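Fildale Hotel - progress report to the lender, July

Prepared by Santosh Lodhi, project manager, Seteseo

1. Where we are

Since the previous report the project has moved from the planning stage into the first works on the site. The planning permission for the hotel is now complete, including the two conditions which were still open in spring: the delivery hours and the height of the wall towards the neighbouring houses. The town accepted our second proposal for the wall. It is lower than we wanted at the start, but the ground floor rooms will get more light from it, so we do not regret the change.

The old garage on the plot is taken down and the rubble is removed. The contractor, Zilach, has put up the fence and the site office, and the temporary electricity is connected. The water connection is late. The water company has changed the position of the meter on its drawing two times, and we are waiting for the final version with a signature. Until then Zilach brings water by truck, and this cost is carried by them under the contract.

2. Ground works

The soil survey found an old cellar under the north corner, which was not in any of the drawings we received from the seller. The cellar is dry and not large, but it must be filled and compacted before the foundation can be made. The structural engineer has checked the method and approved it in writing. The filling takes 6 working days and is paid from the reserve.

Because of the cellar we have turned around the order of the works. The foundation starts now from the south side, where the restaurant and the kitchen will be, and the north corner follows. Zilach agreed to this without extra payment, on condition that the crane is placed one time only and not moved.

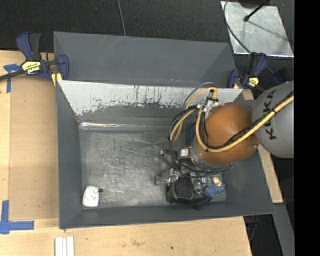
The second effect of the new order is on the lift shaft. It was planned as one of the first parts to rise above the ground, and now it comes later. The lift supplier needs access to the finished shaft for measuring before he can begin with production, so here we lose a part of the time we won in planning. We have asked him to accept the measures from the formwork, and to check them again when the concrete is finished. His answer is positive in principle, but we do not have it on paper yet.

3. Rooms and operator

The number of rooms stays at 491 for both buildings together. In the last report I mentioned a possible reduction in favour of a larger conference area. The operator, Trình, has studied this and prefers to keep the rooms. The conference area therefore stays on the first floor as it is in the approved plans.

Trình has also asked for 22 of the rooms to be made with a small kitchen, for guests who stay longer. The architect has shown that this is possible if these rooms are all placed on one side of the corridor, so that the pipes can go down in a straight line. We think it is a reasonable wish and we have asked Zilach for a price. The operator contract itself is agreed except for one paragraph, about who pays for the renewal of furniture after the fifth year.

4. Costs

The project is inside the budget. We have used 5 per cent of the reserve, mainly for the cellar and in a small part for the extra drawings of the wall. The price of steel was fixed before the works started. The price for the windows is still open, and I see here the largest risk for the next period. Two offers have arrived and a third is promised.

5. Neighbours

We held one evening meeting at 7 pm in the school hall. Most questions were about parking and the noise in the morning. We promised that no truck will wait in the side street with running engine, and Zilach has given this instruction to the drivers. There was one complaint after that, and it was answered the same day.

6. What we ask from you

We ask for the release of the second payment as it stands in the loan agreement. The engineer's certificate, the photographs of the filled part of the cellar and the list of paid invoices are sent separately. We also need your consent to the small kitchens before we can order the changed pipes - an answer by e-mail is enough for us.

The next report will follow when the foundation on the south side is finished.

Santosh Lodhi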